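News > Services > Canteen and Kitchens

Print this page | E-mail this page

Lotstead canteen to store sauce bottles on their sides

Squeezy bottles at the Lotstead canteen will be kept lying down from Wednesday

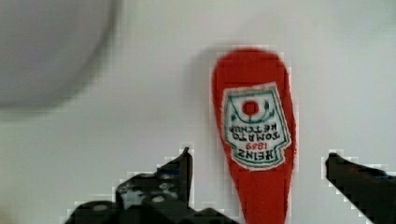
The catering service at Kisville has changed the way it stores table sauces at its Lotstead canteen. Opened bottles of ketchup will be laid flat in shallow trays between servings. They were previously stood on their bases along the end of the serving counter.

The change applies to squeezy bottles only. Glass bottles, vinegar shakers and the pump dispensers by the hot counter stay where they are. Brown sauce and mayonnaise will follow if the trays prove suitable, but no date has been set for either.

The canteen has 192 seats over two rooms. Sauces are put out before lunch and collected when the counter closes. Under the old arrangement the bottles were wiped, stood in rows and left in the chiller overnight. Kitchen staff reported that part-used bottles fell over when the chiller door was opened, and that the row at the back was often missed when stock was rotated. The same bottles could stay at the back for several days while newer ones were used from the front.

The new trays are made by Nomura and have a lip on all four sides. Each tray takes a single layer of bottles, laid with the necks pointing the same way. Bottles are not to be stacked. The lip is high enough to stop a bottle rolling out when the tray is carried level, and low enough for the labels to be read from above. Trays slide on to the existing chiller runners, so no shelving has had to be altered.

Laying a bottle down spreads the remaining sauce along its length. In a part-used bottle kept on its base, the sauce settles at the end furthest from the opening and has to be shaken down before it will pour. Storing the bottle on its side shortens that distance, although the last of the contents will still need a few minutes with the cap facing down. Staff may stand a nearly empty bottle on its cap during service if the shape of the cap allows it. It should go back in the tray afterwards.

Caps must be closed and wiped before a bottle is laid flat. Dried sauce around the opening is the usual cause of a cap that does not shut fully, and a cap that does not shut will leak into the tray. Any bottle with a split or loose cap is to be taken out of use and the contents thrown away. Sauce must not be poured from one bottle into another.

The date of opening will be written on a small sticker at the base end. The maker's label is to be left uncovered so that the product name and the storage instructions can be read. Stickers used in the past were placed across the front and often hid both. The maker's instructions on keeping the product after opening continue to apply, whichever way up the bottle is stored.

A trial was held in the smaller of the two dining rooms over 3 weeks, using 2 trays. The kitchen log for the period records one leak, traced to a cap that had been left open. No bottles were recorded as having fallen in the chiller. The log did note that the trays take up more shelf space than standing bottles – one full shelf where half a shelf had been enough – and the spare stock of unopened bottles has been moved to the dry store as a result.

Trays are to be washed at the end of each day with the serving utensils. They are safe for the dishwasher on the normal cycle but should be dried before going back into the chiller. A white tray liner may be used and makes spills easier to see. Liners are ordered through Unis in the same way as other kitchen consumables, under the existing account.

Customers will not notice much difference at the counter. Bottles will be set out upright on the tables as before, and should be returned to the collection point by the tray rack after use. Sachets remain available on request for takeaway meals.

The arrangement will be looked at again in October, when the chiller is due for its service.

Print this page | E-mail this page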